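Two Arms, One Wallet: Our Term Project Report
Skiltstead Robotics Club, Team Gamel

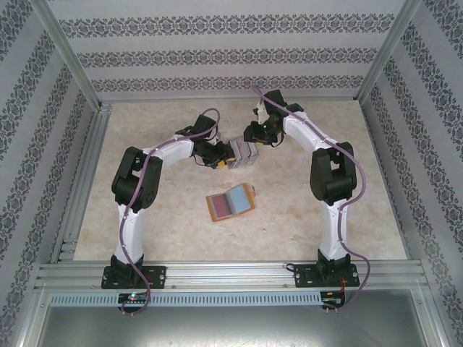 Fig. 1. The left gripper holding the gray cards, with the orange holder lying open on the table.

When our team first sat down to pick a task, Felicidad Yap wanted folding towels and Ewan Nepia wanted pouring tea, and we argued for most of a meeting (happily, I should add) before settling on putting cards into a card holder. It sounds like a small thing. Your hands do it at the checkout while you're thinking about dinner! For two arms with plain grippers it kept four of us busy all term, and I think every one of us now looks at a wallet with a bit more respect.

We began with the left arm alone, and our first notes are mostly complaints. The holder slid whenever a card touched it, so we brought in the right arm to keep it steady, and then of course the two grippers wanted to be in the same place at the same time. Tipene Mudgway rewrote the motion planner, which we call Jundolach, so that one arm waits until the other has cleared the middle of the table. That made everything slower -- a lot slower -- but the bumping stopped.

We logged 169 tries in all. The first 7 were thrown out after we found a wrong setting in the wrist limits, and that was my mistake, so I'll own up to it here. Most of the later failures came at the same moment, when the edge of a card caught on the lip of the pocket. Tilting the cards a little before pushing helped more than any change we made to the speed.

Heather Ruawai was very patient with us and read two drafts of this report. In October we'd like to try a single card at a time, and Felicidad still hasn't given up on the towels.

Ewan Tapsell, for the team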